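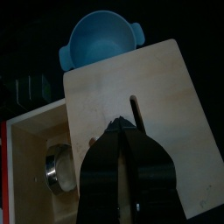

Finar启动桌面操作示范数据采集二期

2025年7月28日,Prendale讯——Finar今日宣布,面向双臂桌面操作的示范数据采集项目Silitz进入第二期。本期计划采集43项任务,每项任务录制1000条示范,用于训练Finar自行研发的操作策略模型Vidmar。

Silitz一期于今年2月结束,任务以单个物体的抓取和放置为主。二期增加了厨房用具和小件玩具两类物品,包括锅、砧板、木盒和仿真蔬果。同一任务在录制时会更换物品的摆放位置和朝向,部分任务要求两只手臂配合完成。

所有示范均由操作员人工完成,腕部相机画面与各关节数据同步记录。每条示范录完后由另一名操作员复看,动作中断、物品掉出工作区或画面缺失的记录不进入训练集,但会单独保存,供失败识别研究使用。

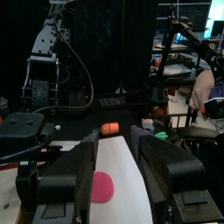 Silitz项目的桌面采集工位,台上为小件玩具类物品。

“一期数据里,物品的位置太整齐,模型换个摆法就容易出错。”Silitz项目负责人Slavica Ristić表示,“二期我们把摆放的变化写进了录制规程,操作员每次开始前按随机表布置台面。”

据介绍,二期共设3个采集工位,使用同一套标注格式。43项任务中有39项已完成规程编写,其余4项涉及薄片类物品,夹取方式仍在调整。

Finar计划在采集结束后发布数据说明文档,并向高校和研究机构开放部分示范数据的申请。申请条件及数据格式将在公司网站另行公布。

关于Finar
Finar总部位于Prendale,从事机械臂操作学习软件及数据采集工具的开发。

媒体联络:Finar新闻办公室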